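Why I stopped skipping the footnotes

I used to be proud of how fast I could get through a history book. Straight down the page, never a glance at the small print, done in a weekend. Then Neelam Kandpal lent me her copy of a history of the port town of Assunção, all 531 pages of it, with her own pencil notes down the margins, and I found out how much I'd been missing.

Her pencil went almost entirely to the notes at the back! There are 296 of them for the chapter on the grain riots alone, and she'd argued with a good third. One runs for most of a page about a single baker's ledger, and it quietly undoes what the chapter says about bread prices. I'd have sailed right past it.

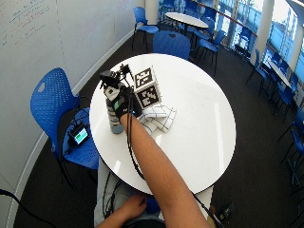
Bottle near the left rim of a round white table.

So my opinion, for what it's worth, is that publishers are doing readers a bad turn by shoving the notes onto a website. Kistberg did it with their last three town histories, and Bromus has started too. I understand the money side of it (paper costs what it costs, and a book that's 80 pages shorter is cheaper to post). But I read on the bus and in bed, and I'm not going to get up at 11 pm to look up where a quote came from. I'll just believe it. Most people will, I suspect, and that bothers me more than the price of the paperback.

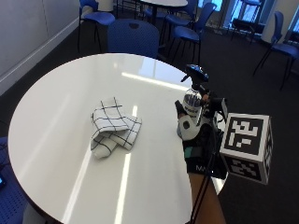

The case against me

Satish Bhatia thinks I'm being precious. He taught high school history for years and says his students saw a superscript number and felt the book was talking to somebody else. Fair enough. I felt that at sixteen as well, and if bare pages get a kid through a whole book on the labour movement, I can't really grumble.

He also points out that plenty of notes are padding - six titles in a row, no page numbers, the author showing us their bookshelf. I've got no defence for those. Cut them, please!

But the old Flarnberg paperbacks managed it, didn't they? Short notes at the foot of the page, in plain language, only where there was something to say. You could ignore them completely and still follow the story, or you could drop your eyes for two seconds and learn that the mayor's famous speech was written down by his nephew years later. I bought one in July for less than the price of a sandwich, 200 pages and hardly a wasted line, and I've been boring my family with it ever since.

I still owe Neelam her book back. I'm up to the chapter on the harbour strike, and I've started adding my own notes under hers, in a different colour.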